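Plaretti Releases Task Planner 4, With the Failure Logs Attached

Company says two-arm household sorting is still harder than most demo videos suggest, and asks buyers to read the logs before the brochure

For immediate release
Media contact: Shaimaa Ramadan, Plaretti press desk

Plaretti is releasing version 4 of its task planning software for two-arm tabletop robots. The planner takes camera input, decides which arm should go for which item, and checks the path before anything moves. The company does not claim that it "understands" a tidy table. It sorts items into a bin, and some of the time it gets them there on the first try.

The release comes with the full logs of 927 sorting attempts, including 113 that the company counts as failures. Plaretti would like customers to check that count. A planner that stops and asks for help is logged as a failure here. In a good deal of published work it is left out of the total, which makes for a nicer percentage.

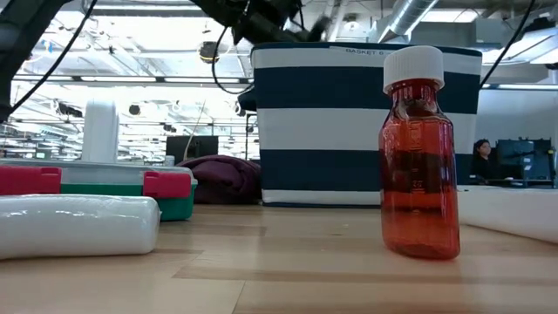
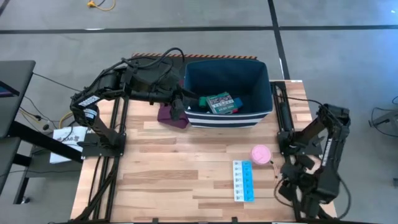
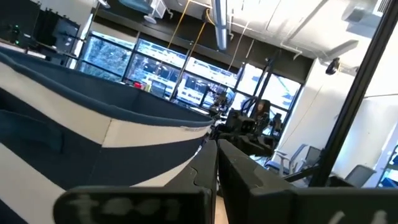
A striped fabric bin at the two-arm cell.

WIRNUSHAM, September 6, 2026 — Version 4 replaces the fixed motion scripts in Plaretti's earlier planner with a search that runs again each time the scene changes. That sounds like more of an advance than it is. Replanning has been around for a long time, and the reason people avoid it is that it is slow. Plaretti has cut the wait to around 50 milliseconds per pass on its own hardware. It has no figures for anyone else's hardware and will not guess.

The perception side has seen less progress. Translucent plastic remains a weak spot: with an amber medicine bottle, light comes through the body and the depth estimate can end up behind the object. Soft fabric bins are another. The planner treats a bin rim as a rigid edge, and a fabric rim moves when a gripper finger leans on it. Version 4 adds a margin around the rim, a patch the engineering team would prefer to be rid of. Folded cloth is supported "with supervision," and buyers should take those two words seriously.

"I have sat through plenty of launches where one clean run stood in for a product," said Drahomíra Baláž, planning lead at Plaretti. "We have clean runs too. I don't think they tell you much. Ask what the arm does when the pill organizer is turned sideways and the wrist camera has lost sight of it. Ours stops. I would like it to do better than stop."

The wrist and overhead views are now merged before planning begins. Earlier versions picked one view and stuck with it, even when a gripper was blocking half the bin. Merging helps in cluttered scenes. On a nearly bare tabletop Plaretti saw no gain worth reporting.

A replay tool called Pesusholm is included. It steps through any logged attempt and shows the options the planner threw out, along with the score each one got. The scores are easy to over-read. They rank choices within a single pass and say nothing about the chance of success.

Integration partner Wanigasekara will run its own tests in October, using objects Plaretti has not been shown. Plaretti has agreed to have the results published whichever way they go.

Version 4 is available now to existing license holders. New licenses require a supervised trial on the customer's own table. Requests for logs, replay files and interviews go to the press desk.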